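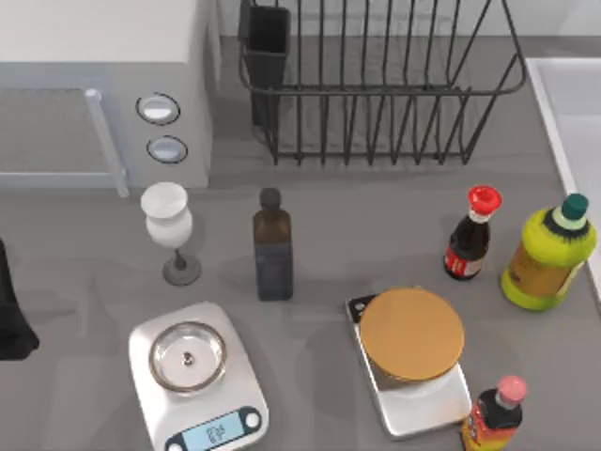

Please say something about how to lay out the counter before one starts to record, because I lost a whole evening of episodes only from this. That request came under my last page of tips, and it is a good place to begin.

Tips for recording kitchen tasks in simulation
Wostar notes, page 2
Updated 2026-01-22

These tips are for people who collect demonstrations at home, in a simulated kitchen, for a robot arm that must learn small household jobs. I use the Nolance kitchen pack and I save everything in the Asance format, but most of the advice should be good for other tools too.

Laying out the counter

Put the tall things at the back and the flat things in front. In my layout most of the bottles stand behind and the two kitchen scales are close to the front edge. When a tall bottle stands in front of a scale, the arm must go around it in every episode, and the model learns this detour even for the days when the bottle is somewhere else.

Leave one open part of the counter, wide enough to put down the largest object you have. You will need it for the place tasks.

Mix the things that look alike with things that do not. Two dark bottles with different caps are a good test. If the instruction says "take the bottle with the red cap", the model must really look at the cap.

Do not clean up too much. A real kitchen has a dish rack, a sink and a microwave on the same counter, and the arm should learn to live with them.

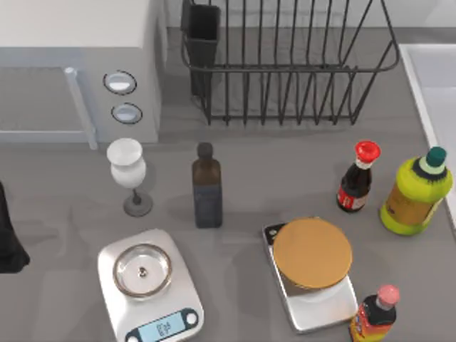 Kitchen layout with the two scales in front and most of the bottles behind.

Before every session

Write the task sentence first and record after. If you write it after, you will describe what you did and not what you wanted to do.

Move each object a little between episodes. A hand's width is enough for small bottles. For the scales I change also the angle, because a scale which is always straight teaches a bad habit.

Start the arm from different places. I keep a list of 50 start positions and I go through it in order, so I do not have to think.

Check that the scale is in the right unit, if your task uses the number. In one old set of mine the unit was changed in the middle, and I had to throw away 554 episodes. I still feel it a little.

During recording

Go slower than you like, but do not stop in the air. Long pauses teach the arm to wait. If you need to think, think before you press record.

Keep the failed grasps where you tried again and succeeded. Put them in a separate folder with the word "retry" in the name. Failed episodes without a second try go in another folder, and I do not train on them.

Take a break when the hand becomes tired. My last episodes of a long evening are always worse, with a small shake at the moment of closing the gripper.

Close views and soft objects

The wide view is good for planning, but for the grasp you want also a view near the arm. Before you begin, look at this view alone and ask yourself if you could do the task with only that. Shadows of the arm can be large from near, so change the direction of the light from one group of episodes to the next. In the Vlachopoulos light set there are many directions to choose from, and I use two or three for each task.

Flowers are a nice change from bottles. With a rose I come from the side and low, never from above, where the petals hide the place to grip.
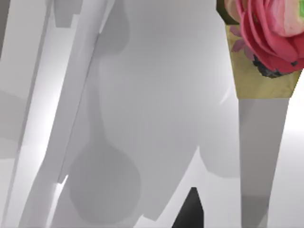
My flowers always come out of the gripper when I lift, even with the low approach, and the same settings work well for a bottle. Would it be better to close slower, or to make the friction higher?

Close slower first. I would not touch the friction until you have tried this, because high friction makes every grasp look good and then you learn nothing from the bad ones. If it still falls, take it a little nearer to the middle of its weight.

How many episodes

For one simple task, like moving a small bottle from the back of the counter to the front, I was content with 700. For tasks with a scale I needed more, and I am still adding. Train once early, with a small part of the data, and watch where the arm makes mistakes. Then record more of exactly these positions.

In February I will write the next page, about naming the folders and what to put in the notes file.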